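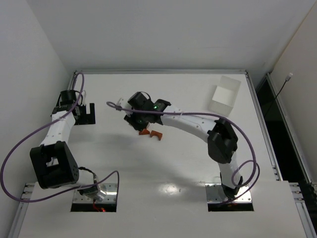

Home | Notebook | Rigs | Parts | Log in
Search entries...

Thu 25 March, Rumitz bench

Teleop, two arms, blocks into the white bin. Right arm does the picking, left stays parked for now.

Wedge is fine if you come straight down on it. Arch is the pain. Fingers want to close on the curved side and it squirts away. Try the flat side first tomorrow, wrist turned before descending, not on the way down. Keep the two blocks further apart at reset, gripper hardly fits between.

Lost 5 demos before lunch to the leader handle drifting. Re-zeroed, ok after. 3 more tossed becuase I paused too long over the bin, policy learns the pause, we saw that in November with the Stusine set.

Running total 776 good ones. Target is still 2,000, Erasero want them all with the same bin angle?? Asked. No answer yet. Leaving bin tilted in the far right corner untill they say.

Purple cable on left arm: big loop, swings wide when the shoulder goes out. Clip it at the elbow. Right one has slack low down by the plate too, check before any fast moves.

To do
- zero both leaders before the first take, write it down
- tape marks for block start spots
- glare on the front strip, move lamp?
- copy today's takes to the Győri drive, delete the 3 long pauses

Gripper pads ordered.

Back to top | Contact the bench | © Rumitz workshop notes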